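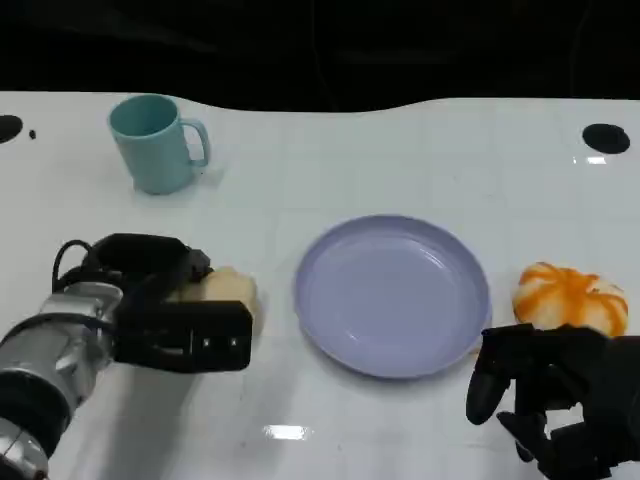 Golla_kitchen replied: Before you throw anything out, try baking soda. I had the same brown rings in my everyday mug for years and they came off in one evening, I was so pleased!

Question
How do I get old tea stains out of a glazed mug? I drink black tea all day long (my grandmother's habit, and her house was built in 1938, so you can imagine the cups I grew up with). Dish soap does nothing. I'd love to save it if I can.
Asked Thu 3 May, viewed 1114 times

3 answers

Golla_kitchen
Put a spoonful of baking soda in the mug, add just enough water to make a paste, and rub it around with a soft cloth. Leave it for a bit, have your tea out of something else, then rub again and rinse well. Mine needed two rounds.
9 people found this helpful

Montoya
denture tablet, warm water, overnight. wash it after

Brerov
White vinegar worked for me back in April, warmed up a little and left to sit for an hour. Don't use steel wool, it scratches the glaze and then the tea grabs on even worse.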